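Test Engineer, Memory Reliability
Hurngate site, full time, permanent

Most job adverts in our line of work begin by telling you that the industry is being transformed. We've read a lot of those, and written one or two, and we'd sooner tell you what the job is.

Cameseo makes test equipment and runs a paid testing service for companies that buy memory chips in bulk. Our customers have usually been told by a supplier that a new part is faster, cooler and longer lasting than the one it replaces. They pay us to find out how much of that holds up. Often a fair amount does. Sometimes the part is fine but the headline figure was measured in a chilled room on a hand-picked sample, and the customer would like to know before they put it into a product with a five-year guarantee.

We're looking for a test engineer to join the reliability group. There are 8 people in it at present and the post is new, so you wouldn't be stepping into anyone's shoes or inheriting anyone's spreadsheet.

What you would be doing

The bulk of the work is long-run stress testing. You'd take a batch of parts, usually 2,000 at a time, agree a test plan with the customer, and see it through ovens, power cycling and read/write wear until there is something worth reporting. A full run takes months. Anyone who needs a result by the end of the week to stay cheerful will find this hard going.

You'd also write the reports. We put this near the top on purpose. A good deal of what passes for chip testing is sound work let down by a summary page somebody in sales has been at. Our reports go out with the failures listed first and the averages second, and the engineer who ran the test signs them. If you sign one, no manager here can soften it without your agreement. Customers have complained about this. They mostly come back.

The rest of your time would go on Bastos, our in-house software for scheduling tests and logging faults. It does its job. It's also old, it was written by several people who didn't agree with each other, and the part that handles oven schedules has a habit of losing its place when the clocks change. We've been promised a replacement more than once. Please don't apply on the understanding that the replacement is coming soon. 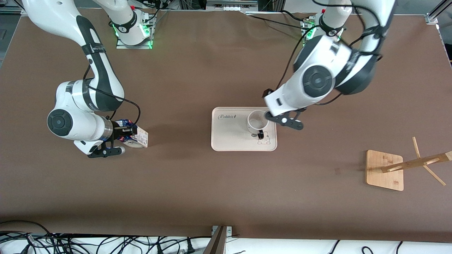 Bastos is less trouble than the advert makes out, said one of the engineers on the group when we passed the draft round, and the thing that needs a warning is the waiting: you can be ten weeks into a run, certain you know why the parts are failing, and you still have to leave them alone until the plan says you can open one up. We've left the paragraph on Bastos as it was, but the point about waiting is fair and we've nothing to say against it.

What we're asking for

You should have at least 3 years of hands-on experience testing electronic parts of some kind. Memory is helpful but we'd look just as hard at someone from power supplies, sensors or displays. You need to be comfortable with ordinary statistics, by which we mean knowing when a sample is too small to say anything and being willing to put that in writing to a customer who has paid for an answer.

You should be able to write a short script and read somebody else's. Python is what we use. We don't need a software developer, and if you are one you may be bored.

A degree is fine. So is an apprenticeship, or a route we haven't thought of. We don't ask for certificates in particular methods, having interviewed several people with a wall of them who couldn't tell us what had gone wrong in the last test they ran.

You don't need to be passionate about semiconductors. Being curious about why things break will do.

What we offer

Salary depends on experience and we'll tell you the band in our first email, before you've spent an evening on the application form. There are no share options. We used to have a bonus scheme tied to the number of reports issued and scrapped it, for reasons you can probably work out.

The usual pension and holiday are in place, and you can take the holiday when you like as long as your ovens are covered. The work is on site. Reports can be written at home and most people do write them there, but parts have to be loaded, checked and moved by someone in the building. Some runs need a check at 7 in the morning. This goes by rota and you get the hours back.

Our largest current project is called Zalluneck, a long comparison of stacked memory parts from several makers. We can't say which makers until you've signed the paperwork. We can say that it is less glamorous than it sounds, that much of it is labelling, and that the early results don't support the boldest claims made for any of the parts. They don't support the gloomiest ones either.

On artificial intelligence, as applicants ask: yes, many of the chips we test are sold for it, and yes, we've tried several tools that claim to predict failures from early data. So far they've predicted the failures we already expected and missed the ones that cost people money. We'll keep trying them. If you've had better luck, bring your figures to the interview and expect to be asked how you got them.

How to apply

Send a CV and a covering note of no more than 2 pages. In the note, tell us about a test result you didn't believe and what you did next. It can be one where you were wrong to doubt it; a few of our own best stories are of that sort. Leave out anything covered by a confidentiality agreement, and please don't send us a former employer's report to show us your style.

There are two interviews, both at Hurngate. The first is a conversation. The second includes an hour with a real set of results, with the customer's name removed, and we'll ask what you'd be prepared to sign. We pay travel costs for both. There are no personality tests and no puzzles about manhole covers.

Applications close at noon on the last working day of May. We reply to everyone, including the people we turn down, and if you got as far as an interview we'll give you the reason.

Recruitment agencies: we've heard that your candidates are exceptional. We'll be filling this one ourselves.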